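Rules for a small table

7th May

In February I wrote that I would publish our rules for recording with the hand-held grippers, and then I did not do it. Two readers reminded me, politely. So I have sat down with the paper that hangs beside our table in Irnent and I try to put it into a form which other people can use.

First I must say what kind of rules they are. They are not a standard. At Flanley we have proper safety standards for the robot cells, with signatures and a yearly review, and I would not dare to rewrite them on a blog. The rules for the table are of a lower kind. They started as pencil notes after things went wrong, and most of them are about the quality of recordings, only a few about fingers and eyes. I think such low rules deserve more attention than they get. A robot which learns from our recordings will learn our bad habits also, and it will not know that they are bad.

The last big batch we sent to Tornel had 349 recordings in it. They accepted 336. I was quite proud of this, until I looked at the rejected ones and saw that almost all of them broke a rule which we already had on the wall. It was not bad luck, we just did not read our own paper any more. After that I rewrote it, shorter, and with bigger letters.

What we check before the first recording

The markers on the gripper pads come first. On our type there is one small black-and-white square on each pad, on the inner side, so that they face each other over the gap. The camera must see both of them clearly through the full movement, from open to closed. We open and close the fingers slowly ten times and look at the screen, not at the gripper. If a marker has a scratch or a raised corner, it is changed. I know colleagues who press the corner down again with a thumb and go on. It holds until lunch.

Then the lens. A wide lens sees nearly everything, and it also sees every fingerprint. We use a dry cloth for lenses, kept in its own bag. The cloth for the table is a different cloth and it must never go in that bag. (Yes, this was a pencil note once.)

Then the cables. Any cable that leaves the tool should have a soft curve and enough length for the farthest reach of the task. You test this with the arm stretched out, before you start, and you look where the cable goes when the arm comes back. A cable which pulls a little at the wrist changes how you move, and you do not notice it yourself.

Last comes the table. We put every object where the task sheet says and we say it aloud while we do it. It feels foolish for the first hour. Things which are not in the sheet may stay only if they are written in the notes. Our first version said that the table must be free from everything else, but I took this line out. A kitchen or a workshop is not so tidy, and Tornel asks for some disorder. They only want to know about it.

What we do during a recording

Move at the speed at which you would do the same thing with a full cup of tea. This is the rule which new people like best, and it is the only one they remember after one hearing. Too slow is also a fault — a person who tries hard to be careful makes small stops everywhere, and the stops are in the data.

Do not correct secretly. If you dropped the thing and picked it up again, the recording is kept and marked as a recovery. If you dropped it and it rolled away from the table, the recording is marked as failed, and it is also kept. We do not delete at the table. Deleting is done later by another person. I had a long discussion about this one with my team and I did not win all of it, but this part stayed.

When two people work at one table, one of them leads. The one who leads says "hands" before anybody reaches in, and says "clear" when the reach is finished. You may hold a tool by its housing or its handle. You do not hold it by the fingers, and you do not put your own fingers between them, even when the motor is off. A small gripper cannot do much harm, I agree. But the same people work at the bigger machines in the afternoon, and the hand does not remember which table it stands at.

The background stays the same for one full batch. If somebody wants to hang something on the curtain or take something down, it waits until the batch is closed. The same goes for the ceiling lights. We had a batch with the lamps switched in the middle, and I spent a whole evening finding out where.

What we write down

Less than before. The old form had so many boxes that people filled it in at the end of the day, from memory, and such a form is worse than an empty page. The new one asks for the task number, the name of the person who leads, the tool, and one free line. The free line is where the useful things are. In number 103 of the last batch somebody wrote "sleeve in view, went on anyway", and this saved the checker a lot of guessing.

I would like to see some common form for this, shared between the small teams who do this work. Each of us invents the same boxes. When I visited the group at Tseng they showed me their sheet, and it had the same free line at the bottom, with nearly the same words above it. I found this encouraging. I also found there a rule which I have now stolen: the person who writes the task sheet must do the task first, in front of the others, with the sheet in hand. It is surprising how many lines they cross out.

What is missing

I am not content with the part about tiredness. The paper says "take a break when you need it", and this is a rule which leaves all the work to the tired person. A fixed pause would be better, but the teams here do not agree on the length, and I do not want to write a number which will be ignored by everybody after a week. If you have a rule for it which really lives in your place, please write to me.

I also have nothing good about left-handed people. We mark it on the form now, and nothing more happens with it.

The paper will go up in its new version when I have changed the part about cables. A cup, a towel, a mat and a gripper or two, and already it fills a page.

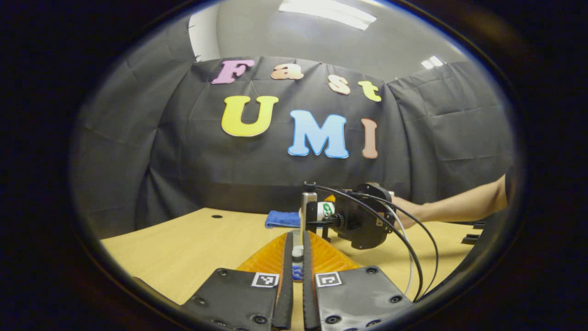 Changes since the February draft

Removed the line about the free table. Added "hands" and "clear". The lens cloth and the table cloth now have separate lines. The rule from Tseng is in, under task sheets, with their permission.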